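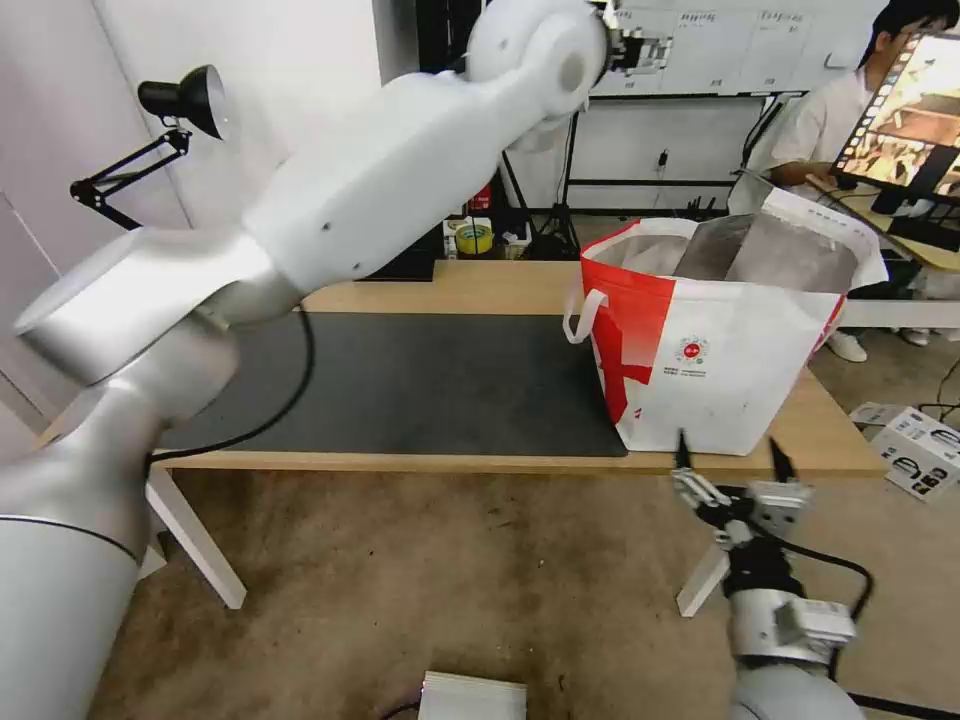 The Skornix Table Kit is a two-arm workstation for people who want to teach or test handling of shopping and kitchen items without building a cell from scratch. It comes as two arms with parallel grippers, one control box and the cabling to join them up. Customers supply their own table. An ordinary one will do, such as the light wooden table with white legs that we use, with a dark mat laid over most of it and enough bare top left at one end for a shopping bag to stand open. The arms reach in from the front, so the back edge stays free for a lamp.

What the kit is for

Most buyers use it for unpacking, sorting and bagging. Groceries are a good test because they vary so much from one piece to the next. Thin plastic film is the hardest thing we have worked with so far. It folds under the fingertips and can hide the shape of what it covers, and we suggest leaving it until the operator is used to the grippers.

Tall bags need some thought. The arm has to come up over the rim before it can go down, and a soft bag may lean if the gripper brushes the side. Nermin Sezer, who looks after our training sessions, starts new users with the bag at the far right of the table and moves it in once they can clear the rim every time. 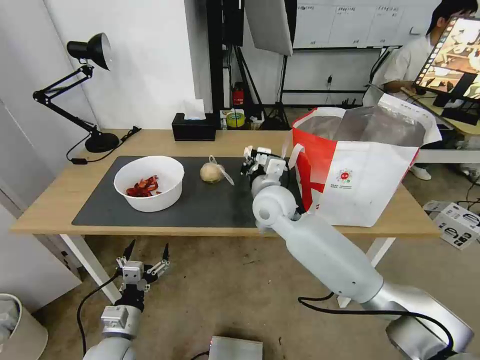

Skornix Table Kit with a bowl, a part-wrapped onion and a shopping bag.

In the box

2 arms with parallel grippers
1 control box
Power and data cables
Spare fingertips, 4 pairs
Printed setup guide

The table, mat, lamp and computer are not included. A mat can be added to the order. We recommend a dark, plain one with a matt surface.

Setting up

Allow some 30 minutes for a first setup with two people. Fix the arms before connecting any cables, and leave enough slack for each wrist to turn fully. The control box can go on the floor between the arms if it is kept clear of feet and has air on all sides. Run the homing routine with nothing on the table.

Lighting makes more difference than many users expect. Shiny bag linings throw back glare, and a single lamp aimed straight down tends to make it worse. Use a large soft light if you have one.

Versions

The standard kit is sold under the name Selo. The Selo 33 has the same arms with a longer cable set and is meant for deeper tables. Grippers and fingertips fit both.

Support and orders

Both versions are supplied through Bilgin, with repairs handled at our Wurngate workshop. Send the whole arm for repair, including its gripper. Trefor Gittins deals with repair bookings and Jolien Dekker with quotations and loan kits. Loan kits are booked until November.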